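How to Get Rid of White Rings and Heat Marks on a Painted White Table

My kitchen table gets used for everything except, most nights, dinner. Homework, bills, seed trays in June, the sewing machine. It's painted white, I painted it myself, and I've now had three goes at getting marks out of it, so I figured I'd write the whole thing up. 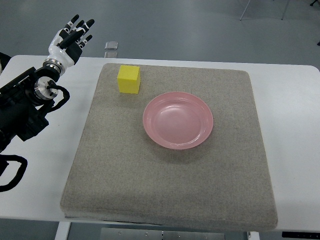
The first mark I ever dealt with was from a coffee mug, and I went at it with the green side of a kitchen sponge. Please don't do that. I took the shine off a patch the size of my palm and ended up repainting the whole top, and that ate a long weekend.

So start by working out what kind of mark you've got. Run a fingertip over it with your eyes closed. If you can't feel anything, it's probably sitting in the topcoat or on it, and you have a decent chance. If you can feel an edge or a dip, the paint itself is damaged and you should skip down to the part about touching up.

What you need

Two or three soft cotton cloths (old T-shirts are great)
Dish soap
Baking soda
Plain white toothpaste, the paste kind and not the gel
A hair dryer
Paste wax, if your table has a waxed finish
800 grit sandpaper, only for the touch-up

Step 1: Wash it properly

Half of what I thought were stains on my table were just grime. Warm water, one squirt of dish soap, wring the cloth out until it barely drips, and wipe the whole top. Then dry it and go make lunch. Look at it again in daylight, from low down, with your chin practically on the table. You'd be surprised what's gone!

Step 2: Cloudy rings

Cloudy rings usually mean moisture got into the finish. Set the hair dryer on low, hold it a hand's width away, and keep it moving the entire time. I do a minute, stop, feel the surface, and do another minute. If it feels hot and not just warm, wait. My neighbor Dinesh Marikar swears by an iron over a folded towel, and it worked on his varnished sideboard, but I'd be nervous doing that on paint. Latex paint goes soft with heat and then you've got towel texture in your tabletop forever.

Step 3: Tea, coffee and marker

Mix baking soda with just enough water to make a paste – think frosting, maybe a touch looser. Dab it on, leave it for 7 minutes (I set the oven timer), then wipe in small circles with almost no pressure. Rinse the cloth, wipe again, look. You can repeat this, and two rounds is usually my limit before I switch to toothpaste.

Toothpaste works the same way but it's a little grittier, depending on the brand. Try it somewhere hidden first. I use the inside of a table leg, near the top. If the spot looks duller once it's dry, stop there.

Ballpoint is a different animal. Rubbing alcohol on a cotton swab will lift it, and it will also lift latex paint if you linger, so roll the swab and don't scrub. I've done this successfully once. The other time is under the fruit bowl.

Step 4: Touching up

If the paint is chipped or scratched through, sand just the edges of the damaged bit with the 800 grit until you can't feel the step. Wipe off the dust and let it dry. Then use a small artist's brush and two thin coats, with a good few hours between them. Thin! One fat coat dries into a little bump that catches crumbs.

White is never just white, by the way. I bought a fresh can thinking it would match and it looked blue next to the old paint. Save a jar of the original if you can, and write the color name on the lid.

Step 5: Leave it alone

Fresh paint feels dry long before it's hard. I keep mugs, vases and laptops off a touched-up spot for a couple of weeks, and I don't put a plastic tablecloth over it either, because those stick like crazy to young paint.

If your table is waxed, finish with a thin layer of paste wax, wait for it to haze, and buff it with the last clean T-shirt. Mine isn't, so at that point I just put the coasters back out.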